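Ticket: Dryer and washer notices arriving late or twice
Product: Castport notification relay, version 2.26
Site: Zirnen residence hall, basement laundry
Status: Resolved, monitoring
Opened: 2019-12-15

Reported problem

Residents get the "cycle finished" text message long after the machine has stopped, and in many cases they get it twice. The delay is not constant. Early in the morning it is a few seconds. In the evening it reaches 40 minutes. The site has 26 machines, all reporting through one Castport relay to the Lemma message queue, and from there to the Skisance text gateway.

The front desk first noted complaints in September, but they were logged as phone carrier trouble and closed.

Initial checks

Relay uptime was normal and there were no restarts in the log. Clock on the relay matched the time server. Signal between the machine sensors and the relay was good on every channel. Swapped the network cable anyway, no change.

Sent 50 test messages by hand from the Lemma console straight to Skisance. All were delivered once, with no delay. That rules out the gateway and the carrier.

Sent the same number from the relay. The first ones went through, then the rest sat in the queue with the state "pending ack" and were sent again when the timer ran out. So the fault is between the relay and Lemma.

Second visit

Went on site to watch the relay under load. Checked that each sensor was sending its own ID and that no two machines shared one. No duplicates found.
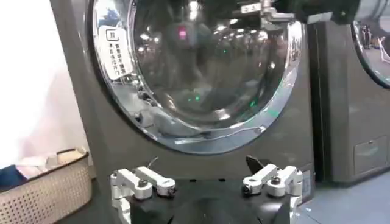 Front loader, door and window sticker.

With most machines running, the relay opened a new connection to Lemma for every state change and did not close the old one. Lemma allows 40 open connections per client. Once that limit is reached, new messages are accepted but the acknowledgment is held until a slot is free. The relay waits two minutes, assumes the message is lost, and sends it again under a new message ID. Lemma can't match the two, so the resident gets both.

This also explains the time of day. In the morning there are few state changes, and idle connections expire before the limit is hit. In the evening they do not.

Cause

The setting keep_session was "off" in the relay config. The default is "on". The config file was copied from an older relay during the last hardware swap, and the older model did not support shared sessions. The update tool does not overwrite a value that is already present, so the old setting stayed through every later update.

Fix applied

1. Set keep_session to "on".
2. Set retry_id to "same" so that a repeat message carries the original ID.
3. Raised ack_wait from 2 minutes to 5.
4. Cleared the pending queue. Almost 50 old notices were dropped and will not be sent.
5. Restarted the relay service — a reload is not enough, the session setting is only read at start.

Result

Open connections held at 2 through the whole evening peak. Longest delay seen was 26 seconds. No duplicate messages in the Skisance delivery report for the same period.

Notes for other sites

Any relay that was set up from a copied config should be checked for the same value. Run "relayctl show session" and look at the first line. If it reads "per-event", apply steps 1, 2 and 5 above. Step 3 is optional on small sites.

The status page on the relay shows green in both cases, so it can't be used to find this fault. A change request has been filed to show the connection count there — no target version yet.

Leaving the ticket open in monitoring until the next billing export from Skisance, to confirm the message totals match the cycle counts.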